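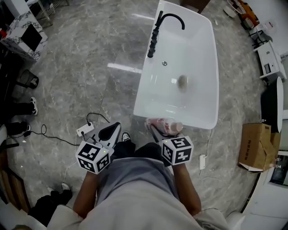
Zonance Community Help > Teaching & Teleoperation Group

Do hand-held grippers really replace teleop for bathroom tasks?

Our lab bought into the Dreso arm on the promise that we could teach it chores "just by doing them." So now we have people holding a gripper in each hand, marker cubes on top, moving bottles over a bathtub. I have 48 recordings of one task: bring the bottle over the near rim and set it down in the tub. The policy trained on them stalls at the rim most of the time. The vendor's answer is "collect more." Is that advice, or is it what they say to everyone? Would we do better driving the real arm by remote control?

Draltton

More demos will help, just not as much as they claim. We went to 518 on a similar job and the arm still hesitated at the edge.

Check the tracking before you record anything else. A glossy white tub throws back a lot of light, and if your system loses a cube for a few samples it may fill the gap with a smooth guess. Plot the gripper path for 5 or 6 runs and look for jumps near the rim. Ours had them in places where the operator swore her hand was steady.

Then check reach. A person leans over a tub without thinking about it. Can your arm hold a bottle sideways at that height and get past the rim without hitting it? Play one demo back on the arm with no policy involved. If that fails, the training was never your problem.

I would do a small remote control set too. It's slow and everyone hates it, but the arm can't record a pose it can't reach.

Huguette Bouvier

just use teleop. hand-held stuff is a fad imo. we tried it in March and went back

Bilyk

Did you play them back on the arm before you went back? I'm not sold on hand-held either, but "we tried it" doesn't tell me much. Remote control has its own junk data, mostly people pausing because they can't judge depth, and the policy learns the pauses.

Draltton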